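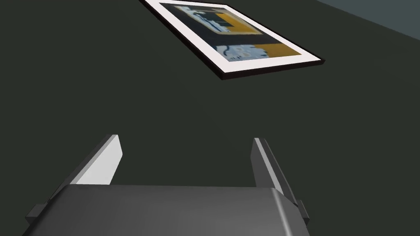 Un año de radio en la parroquia (y lo que viene)

¡Hola a todos! Me toca a mí escribir la nota de la radio en este boletín, así que voy a contarles cómo ha ido la cosa desde que empezamos a emitir "Pan para el camino", que para los despistados es nuestro programa de los jueves por la noche, de nueve a nueve y media, en la emisora local Graklow.

Cuando el padre me propuso llevarlo yo le dije que no. Dos veces. No había hablado nunca delante de un micrófono, y bastante me cuesta ya leer la primera lectura sin tropezarme con los nombres de Nehemías. Pero Selamawit Araya, que había hecho algo de radio en la universidad, se ofreció a sentarse conmigo los primeros programas y al final se ha quedado todo el año, gracias a Dios y a su paciencia. Ella lleva las entrevistas y la música, yo preparo el comentario del evangelio del domingo siguiente y leo las intenciones.

Las intenciones han sido lo más bonito y también lo más difícil. Empezamos leyendo las que llegaban en papel al buzón de la entrada, cuatro o cinco por semana, y desde que abrimos el contestador hemos recibido 469. Unas son larguísimas, con toda la historia de la familia, y otras dicen solamente "por mi hermano". Las leemos sin apellidos, siempre, y las que no caben en antena se llevan a la misa del viernes. Una señora nos pidió que rezáramos por una operación y llamó semanas más tarde para decirnos que ya paseaba por el puerto. Ese día Selamawit tuvo que poner una canción entera para que yo pudiera seguir hablando.

También hemos metido la pata, claro. En noviembre emitimos el programa de Difuntos con el salmo cortado por la mitad, y en la entrevista con el coro se nos coló un anuncio de neumáticos justo antes del avemaría. (El director del coro todavía me lo recuerda cada vez que me ve.) Y varios de ustedes nos dijeron que la sintonía de entrada sonaba muy fuerte, sobre todo a los que nos oyen ya en la cama con la radio bajita. La hemos bajado. Si sigue molestando, avisen.

Con el nuevo año hay cambios, y los pongo aquí ordenados porque el domingo a la salida de misa me los preguntaron diecisiete veces y creo que di versiones distintas. 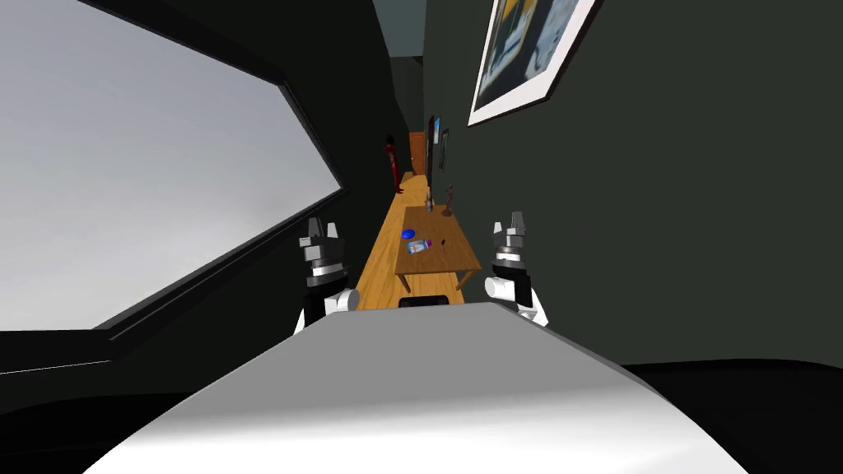
Nuevo horario y nuevas secciones

Pasamos a los miércoles, a las ocho y media de la noche. Graklow nos necesitaba mover por las retransmisiones deportivas y nos dieron a elegir entre eso y los sábados a las siete de la mañana. No hubo mucho debate. A cambio ganamos diez minutos, que dan para bastante más de lo que parece.

Con esos diez minutos estrenamos una sección de preguntas. Pueden mandar la que quieran, sobre la Biblia, sobre la liturgia, sobre por qué se cambia el color de la casulla, lo que sea. La contestará Tsion Sisay, que está terminando los estudios de teología y explica las cosas con una claridad que da envidia. Me ha pedido que las preguntas lleguen antes del lunes para poder mirarlas con calma. La primera ya la tenemos, es de un niño de catequesis y quiere saber si Jonás tenía luz dentro del pez. ¡A ver cómo sale de esa!

El comentario del evangelio sigue igual, aunque prometo ser más breve. Selamawit me ha puesto un reloj delante.

Para quien no pueda oírnos en directo, los programas quedan grabados y se pueden pedir en la secretaría. Los mayores de la residencia los escuchan juntos después de la merienda y luego nos mandan sus comentarios por escrito, firmados y con bastante mano dura. Los leemos todos.

Una petición

Mantener el programa nos cuesta 70 euros al mes, entre la cuota de la emisora y el teléfono. Hasta ahora lo hemos cubierto con la colecta de los segundos domingos y con lo que sale del mercadillo, pero el contestador nuevo nos ha dejado la caja temblando. Si alguien quiere echar una mano, hay un sobre en la secretaría con el nombre del programa. Y si lo suyo no es el dinero, necesitamos voces para leer, sobre todo gente joven. No hace falta experiencia, ya ven que yo tampoco la tenía.

El último programa del año será el de Navidad, con villancicos grabados por el coro (sin neumáticos, lo he comprobado personalmente) y con la lectura de Lucas a tres voces. Manden sus intenciones antes del fin de semana, por favor, que luego se me juntan todas. ¡Feliz Navidad y nos oímos!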